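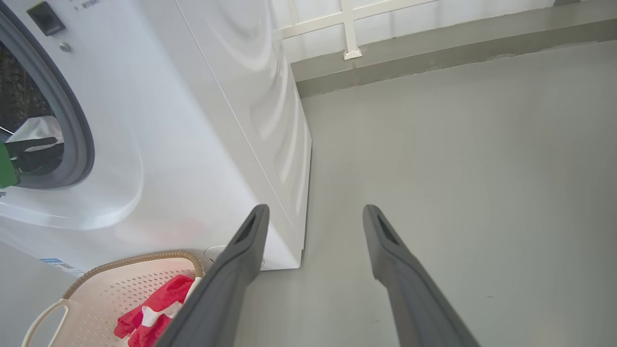 My end-of-let walk-round list, with moans

I look after two holiday flats in Flelenmont and one over in Prarham, and every February I go through all three with the same sheet. A few people asked for it after my post on damp, so I've typed it up with my scribbles left in. Pinch whatever you like!

KITCHEN AND UTILITY

[x] Washing machine hoses – felt along both, no bulges. Fine in all three.
[x] Door seal wiped out and checked for splits. Hairpins again. Always hairpins.
[ ] Detergent drawer. Flat two's is growing something, so that's soaking in the sink and I'll go back to it.
[x] Stopcock turns by hand. If yours doesn't, sort it now, not at 2am with water coming through the ceiling (ask me how I know).
[x] Fire blanket on its hook and not behind the bread bin.
[ ] Cooker hood filter. Grim. New one ordered.

HALL AND STAIRS

[x] Smoke alarms tested, all 14 of them across the three places. One chirped at me the whole time I was up the ladder, so I changed its battery there and then.
[x] Carbon monoxide alarm by the boiler, in date.
[ ] Stair carpet at Prarham, third tread down. It's lifting at the nosing and I don't like it. Fitter quoted £80, which seems fair for a job I'd only swear at.
[x] Handrail solid – give it a proper yank, don't just pat it.

BATHROOM

[x] Extractor holds a sheet of loo roll against the grille.
[x] Light pull cord, clean and not frayed.
[ ] Sealant round the bath at flat one has gone black in the corner. Rake out and redo.

OUTSIDE

[x] Gutters clear, bar one tennis ball.
[ ] Back step wobbles. Mortar mixed up for it twice now and it's rained both times.
[x] Key safe opens and the code's been changed.

Still to do, then: drawer, hood, tread, sealant, step. I put the lot in my Coelho notebook and cross things off as I go, and anything on the stairs goes first. Prarham's tread is booked for next week.

92 shares | 4 comments

Comments

Hairpins!! I get coins and once a whole lolly stick. Do you do the filter at the same time?

Reply from author: I do, with a baking tray under it and a lot of towels. Should have put that on the list, thanks.

We're in Skovulville and our fitter wanted up to £200 for one tread, so I'd bite that chap's hand off.

Does the loo roll trick work with the posh quilted stuff? Mine just falls down and I can't tell if it's the fan or the paper.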